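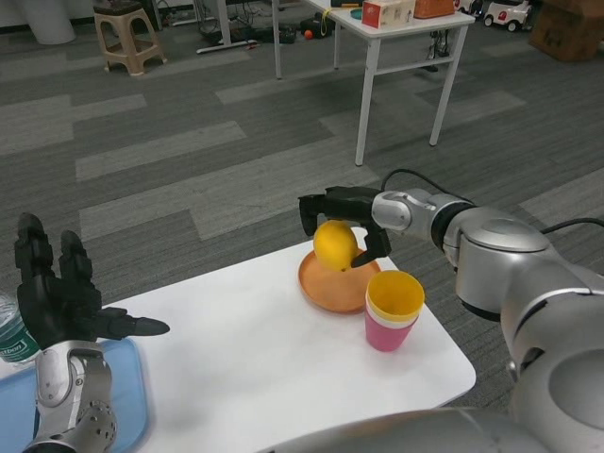
Changes to the Suksawat staff pension plan: what members should know

The trustees of the Suksawat staff pension plan have agreed to change the way small pensions are paid. The new rule starts in June and it concerns members who left the company before retirement age and who still have money in the plan. Members who are working at Drarbridge or Wostow today do not need to do anything.

Until now, a member with a very small pension had only one choice, which was to wait for retirement and then receive a monthly payment. For many people this payment is less than the price of a lunch. It also costs the plan the same amount of work as a large pension. A letter must be printed, an address must be checked, and a tax form must be sent each year. We have 229 former members in this situation, and 33 of them did not answer our last two letters.

Under the new rule, a former member whose total value in the plan is below $1,000 can ask to receive the money in one payment. It is also possible to move it to another retirement account, if the other account accepts it. The choice is made one time and it cannot be changed later. If a member makes no choice, the money stays in the plan as before. We know that in some other plans the money is paid out automatically, and several members asked us if this will happen here. The answer is no. The trustees discussed it for a long time and decided that a member must sign first.

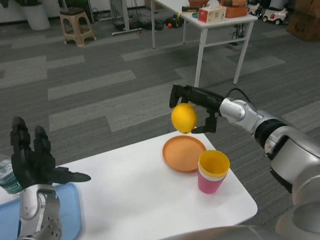 Lemon in hand, above the orange plate.

Fongchan Rungrueang, who looks after member records, is preparing the letters now. Each letter will show the value of the pension on 27 March 2023, the name of the person who receives the money if the member dies, and a form with two boxes. Please read the second page with care. Last year many forms came back with a signature but with no box marked, and we had to send them again.

A few words about tax. A payment in cash is normally counted as income for the year in which you receive it, and there can be an extra charge if you are still young. A direct transfer to another retirement account is usually treated in a different way. The plan office cannot give personal advice on this question. If you are not sure, please speak with a tax adviser before you return the form.

We received also some questions about the plan's investments, in connection with our change of administrator from the old provider to Brodavora. The investments are not touched by this change. Brodavora keeps the records and makes the payments, and it does not decide where the money is invested. The full investment report will come in the next newsletter, together with the yearly statement.

If you moved to a new home since you left the company, please write to the plan office with your old address and your new one. We can accept the change by mail or through the member website, but not by phone. If you know a former colleague who never hears from us, please pass this page to that person.

Forms for the first round of payments must reach the plan office before the end of June. Forms that arrive later will be kept for the second round.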